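Parcel Weighing Bench: progress report to Cenero
Period covered: April to August
Prepared by the Camau project team

We are really pleased with how this period has gone. When we last wrote, the weighing bench at Camau was a plan on paper and a table nobody had claimed. It is now in daily use, and the small traders who send their goods through us have taken to it faster than we dared hope.

In all, 3424 parcels were weighed in the period. Most were soft goods in courier bags, which are awkward things to weigh well because they slump and slide. We tried a flat plate at first and lost patience with it quickly. A tray with a raised rim suits them much better - a bag can be put down any old way and it stays where it is.

The grant paid for the scale, the crates and the first 24 weeks of bench time. Domański supplied the crates at cost and threw in 14 spare ones, which we were very glad of in the July rush. Bags wait in a crate at the left of the scale, so whoever is working always reaches the same way.

The weighing bench, with bags and crate beside the scale: 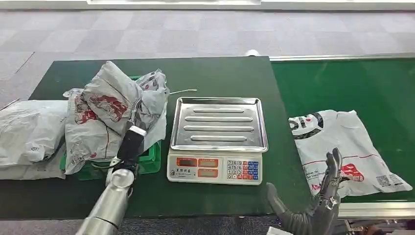
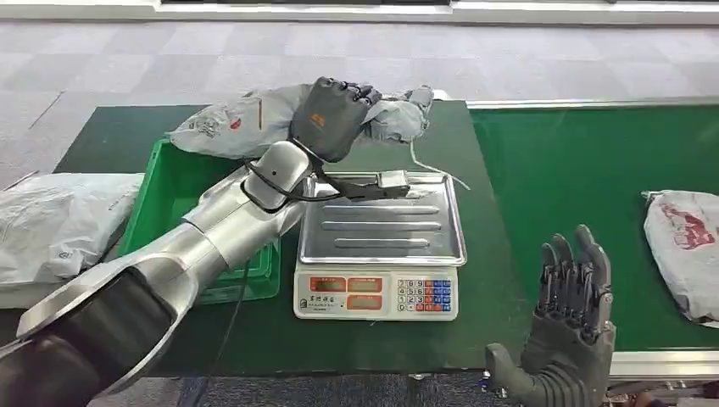
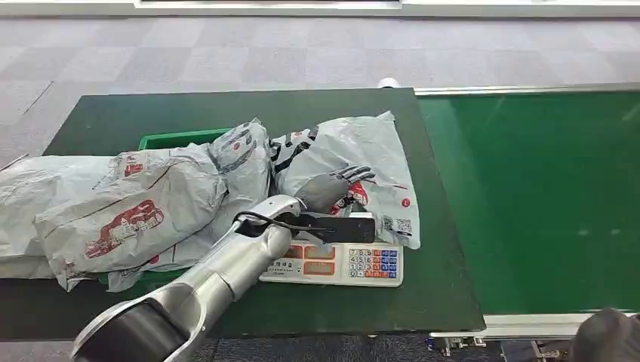
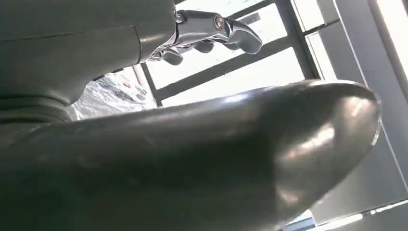
Two things took longer than planned. The first was labels. Traders were sticking them across the fold of the bag, and a creased code is a nuisance to read. We sent round a one-page guide in June and the number of re-scans has dropped nicely, though a few regulars still need a nudge. The second was bags with more than one item number on them, usually where an old bag has been used again. We want to encourage that, so we now ask people to cover the old number with plain tape.

Ovum has kindly agreed to check the scale against its own test weights every quarter. The first check was fine and the second is booked.

Spending is on track. We have a small underspend on packing supplies and would like to move it across to a second scale, if you are happy with that - at busy times there are 40 bags waiting by ten in the morning, and one scale is the bottleneck. A quote is attached with the accounts.

Next period we will open the bench to traders on the other side of the yard, try out smaller crates for the light parcels, and rewrite the label guide with larger print. We would love to show you the bench at work, and mornings are the best time to come.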